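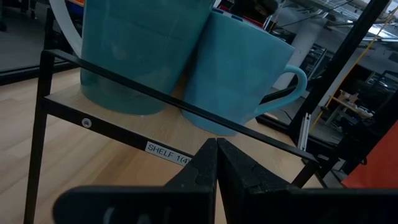

Ilídio Rebelo
Workshop tips editor, Clavcombe Shared Workshop

Shelf tips for people whose robot does the dishes (slowly)

Our arm has been putting mugs away at Clavcombe since April, and it has taught me more about shelves than I wanted to know. Most of this applies to human hands too, if yours are having a bad day.

Spread your mugs out. Two mugs touching will look tidy to you and like one very wide mug to a gripper. Leave enough room for both fingers plus a bit of pride. If one mug is leaning on its neighbor, deal with the neighbor first, gently, or you'll be shopping for a new pair.

Watch the front rail. A rail that runs across the fronts of the mugs is great at stopping them from sliding off. It is equally great at stopping you from getting them out. Come in over the top, lift straight up, and only then pull back. I wrote that on a sticky note and then drove the arm into the rail 3 times with the note in my hand.

Turn the handles the same way. Right is fine. Left is fine. A mixture will cost you an evening.

Put a washer under the screw head. Wherever a screw goes into a shelf frame that gets knocked a lot, and ours does, a washer spreads the load. Check them every couple of weeks. Ifigeneia Sarantis goes over ours with a screwdriver and a look.

Label the shelf itself. Ours has "SHELF 1(4)" on the edge of the board, in plain black on white. The first version was written on masking tape in what Tiago Neves insists was English.

Go easy on the squeeze. Glazed mugs are slick, so the temptation is to grip harder. Try grippier fingertips before more force. Bare plastic fingers dropped 2 mugs in our first week – the floor won both times.

Slow down near the shelf. We run at full speed across open space and crawl for the last 200 millimeters. It's dull to watch, and you may want to bring a sandwich.

Practice with cheap mugs. The thrift store had a box of 29, all ugly, and I recommend ugly. Bořivoj Vaněk brought in his grandmother's teacup to "see how it goes" and has been asked to take it home again.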